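Sorting and Storing Produce in a Small Student Room
Project report, Household Management, Ollau College
8 August 2021

1. Background

The residence at Contreras Street has one shared kitchen with very little shelf space, so many students keep fruit and vegetables in their bedrooms. In May we sent a short survey to the 142 residents and got 60 answers. The most common complaint was bruised fruit, followed by having no clean surface to sort on after shopping. Our project looked at how to unpack, check and set out a week of produce in a room without a table.

2. Method

We used the bed as the work surface, with the duvet left on. A pink plastic sheet went over part of it to keep juice and dirt off the bedding. The produce came from the Staltov market and cost 380 in local currency, which was within our budget. Each piece was picked up singly, checked for soft spots and put either on the sheet, on a plate or in a tray. The oranges went in a dark green tray with a raised rim -- we wanted to know if a rim was enough to stop round fruit from rolling on a soft mattress.

Produce sorting on the bed

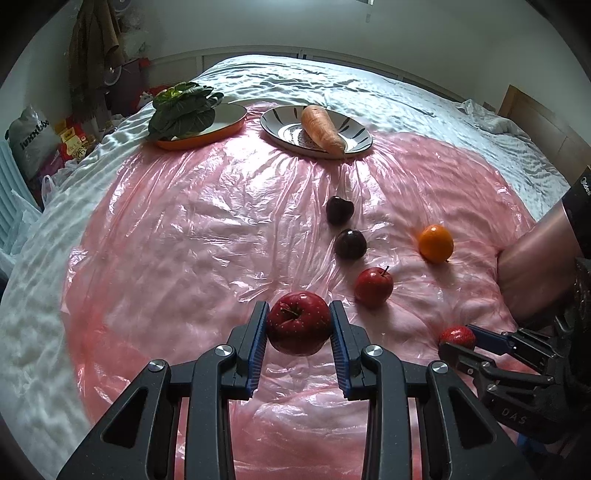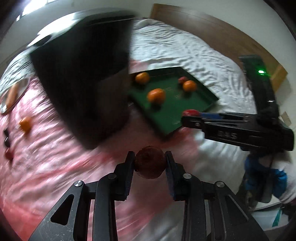
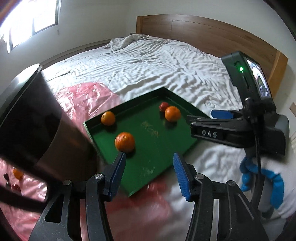
3. Results

Rolling was the main problem. Anything round moved toward the nearest dip when someone leaned on the mattress. Fruit in the tray stayed together much better than fruit on the plastic, though it still shifted when the tray was not level. Flat plates worked well for long or leafy items. We put the carrot and the bok choy on separate plates and had no trouble with either.

The plastic sheet was easy to wipe but slid on the duvet. Tucking one side under the mattress helped. We also tried folding the duvet back first, and this gave a firmer surface but took more time.

4. Cost and storage

The sheet and tray came from Terkska, a discount store near the residence. Both fit under the bed between uses. Plates were borrowed from the kitchen and had to be returned the same evening -- a second tray would be more practical.

5. Next steps

We want to repeat the work with a rigid board under the sheet and compare bruising after 3 days. We also plan to test a smaller tray for plums and strawberries.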